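Home Essays Workshop Archive About

The stop button was within reach and that is the problem

2022-10-26
By Jadwiga Adamczyk

In January one of our two-arm cells pushed a wire rack until something gave. The right arm had closed on the end rail to slide the rack over, the left arm still held the other end, and the program went on to its next move. The rack had no more room to give. A mounting ear on the left gripper cracked and the rack came out of it twisted. The person at the table, Duangjai Kaewkla, had her hand close to the stop the whole time. She pressed it after the crack.

I've now read five write-ups of that fault, one of which I wrote. All of them contain a sentence saying the operator could have stopped the motion sooner. I put that sentence in mine too, and I want to argue that it should come out of every one.

Go by what the operator had in front of her. The fault took under two seconds from the first wrong contact to the broken part. For the first half of that, nothing looked wrong. Two grippers holding a rack from either end is what the task looks like when it's going well. A slow push looks the same as a slow slide. The signal that things had gone bad was the rack bowing, and by then the load was already in the gripper.
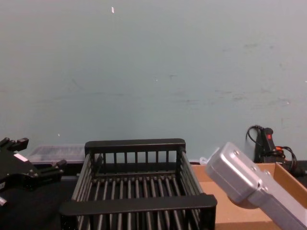

People who don't run these cells tend to imagine the operator as a kind of brake. You put a person beside the machine, you hand the person a button, and you've covered yourself. I understand why it gets written that way. It's cheap, it can be shown to an auditor, and it needs no change to the program. But a person watching the same short task 50 times in a shift isn't a brake. By the end of the first hour she is watching for the things that usually go wrong, and in our case those were dropped parts. A dropped part does no harm, so we had taught her, without meaning to, that waiting a moment was fine.

Ming-te Yeh, who maintains the cells, disagrees with me on this and I'll give his side as fairly as I can. He says that the stop worked. It cut the motion when it was pressed, the arms held their position, and no one was hurt. He says that if we start writing reports that let the operator off, people will stop keeping a hand near the button, and the next fault might involve fingers and not a rack. He also says that I've never had to explain a broken gripper to the people paying for it. He's right about that last one.

Where I think he goes wrong is in what he takes the stop to be for. A stop is there for the case you didn't think of. Two arms pulling or pushing against each other through a rigid object is the first case anyone should think of when they bolt two arms to one table. We had thought of it. There was a force limit in the program for each arm. What we didn't have was any check on the two together, and each arm on its own stayed below its limit until the ear cracked.

The limits themselves were generous. They had been raised a few weeks earlier when the arms kept halting on ordinary contact with the table. Qiuyue Qian found the change in the log afterward, with a note that read "too sensitive, will revisit." It was not revisited. I've left notes like that myself and I don't think the person who typed it did anything unusual. Halting was annoying, it made the numbers look poor, and raising the limit made it go away.

There is also the matter of the rack. Wire racks are awkward for a gripper. The rods give a little and the end frames don't, so how hard you're pushing depends on which piece you're touching. Seen from the wrist, the gap between one rod and the next is easy to misjudge, and a finger that lands between them can hook where it was supposed to rest. Our program treated the rack as a plain box with a top edge. That was a choice about how to save time, made by a group of people on an afternoon, and I was one of them.
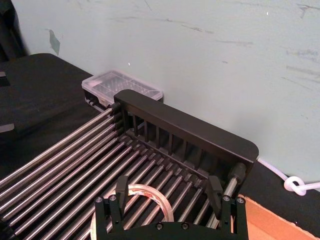 What we changed

We did four things, and only one of them had to do with the operator.

The program now compares what the two arms feel whenever both are touching the same object. If they oppose each other for longer than a short moment, both let go. This costs us some dropped racks.

Any change to a force limit expires after 11 days unless a second person signs for it. Duygu Yazıcı proposed this and I thought it was fussy. I've since had one of my own changes expire on me and been glad of it.

The rack is modeled with its rods and its end frames as separate parts, and the arms aren't allowed to push on a frame while the other end is held.

Operators are told to stop the cell when they're unsure, and a stop made in doubt isn't entered as a fault. Before, every stop went into the same column as the real failures. We were asking people to be quick with a button that made their own shift look bad.
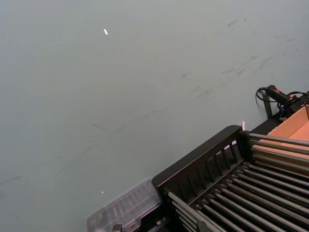 What I'd like to see in the reports

I'd like the sentence about the operator replaced with a plain statement of how much time there was between the first visible sign and the damage. If it was ten seconds, fine, ask why the button wasn't pressed. If it was less than one, leave the operator out of the list of causes and keep looking.

Ming-te has read a draft of this and hasn't changed his mind. He would keep the sentence and add the timing next to it. I could live with that if the timing came first. The January report still has my original wording in it, and I've asked to have it amended.

Recent essays
Who signs for a changed limit
Spare parts we should have stocked
A slower arm is sometimes the cheaper one
Reading old fault logs

Contact the editor | © 2022 Jadwiga Adamczyk | Back to top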